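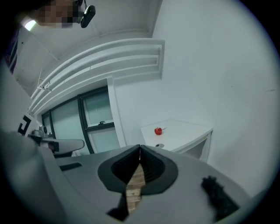 Variety in the objects matters more than the raw count, according to Kátia Andrade, and a set with 341 tidy grasps of one shape will teach a model very little about the next one. The remark came up as Tronolura closed the first round of recording for Filip, its grasp-learning project, on Sat 15 October.

The round produced 341 demonstrations. All were made by people working hand-held grippers, with the view from each gripper logged alongside finger opening and wrist motion. After review, 157 were passed for training and 55 were set aside for relabelling – mostly clips where the start of the grasp was marked too late. The rest were dropped for poor tracking.

Fruit and wooden blocks made up the bulk of the list. Fruit is useful for its uneven, curved surface, and blocks for their flat sides and hard edges. Each operator was asked to change the approach angle between attempts and to keep failed grasps in the log. 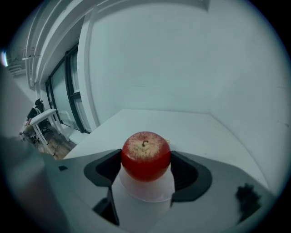

A red apple held between the two fingers of a hand-held gripper.

Suleiman Shehu will run the training at Plikska, using 5 random seeds per model. A second round is planned for June and will add softer items. The file format stays the same, so existing loaders should work without changes.

Related items
Dritach releases new time-sync tool for gripper logs
Filip: labelling guide updated
How many failed grasps should a training set keep?
Plikska adds storage for wide-angle video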